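The Last Bus to Tomell

Missed the first one. Of course I did. Stood at the Vaston depot with my bag open and my scarf trailing out of it and watched the tail lights go up the hill.

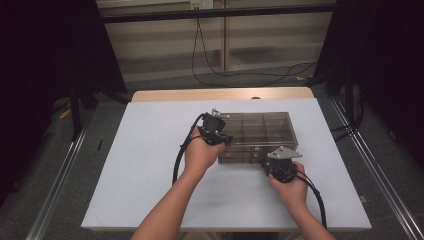

So, two hours. Two hours in a room with a bench and a heater that ticked. February, dark by the time I'd found the right coins for the coffee machine, and then the machine wanted different coins.

My sister had called that morning. Come if you're coming, she said. Not angry. Worse than angry, she sounded like she was doing the dishes. Dad had asked for me twice in the night and then asked for the dog, and the dog's been dead since we lived in Laur.

I said I'd be on the noon bus. I said it the way you say things.

A woman came in with a cake box on her knees. Big square one, string around it. She sat at the other end of the bench and looked at me and then at the clock.

"Tomell?" she said.

"Tomell."

"It's late, they said. Snow on the pass."

"How late?"

She shrugged. Held on to the box.

I went out to look at the road, like that would help. Nothing. A truck with WASTER on the side, going the wrong way, throwing slush. I thought about waving it down anyway. Thought about walking. Thirty miles. I've thought about stupider things.

Went back in. The woman had untied the string.

"It won't keep," she said. "Not the way that heater's going. You have a knife?"

I had a nail file. We used the nail file. It was lemon, the cake, with somebody's name half scraped off the top where the lid had stuck. She gave me the piece with the most icing and I ate it with my gloves on, and I hadn't eaten since the night before and it was so sweet my teeth hurt.

"Who's it for?" I asked, too late.

"My brother. He won't mind. He never liked lemon." She thought about that. "I always make lemon."

Then the bus. Headlights first, all over the wall, then the doors. Four of us got on, her and me and two kids who must of been waiting outside the whole time with their hoods up. The driver said no promises. He said it might be slow past the quarry and did anybody need to be somewhere by a certain time.

I didn't put my hand up. Neither did she.

It was slow past the quarry. We crawled. One of the kids fell asleep against the window and his phone slid off his lap and I picked it up, held it for him, eleven missed calls on the screen and every one of them said Mom.

I got mine out then. Typed on the bus now. Deleted it. Typed it agian. Sent it.

Nothing for a long while. The wipers going. The woman with her box tied back up, a quarter of the cake gone, humming something.

Then it lit up.

He's awake, my sister wrote. Bring milk.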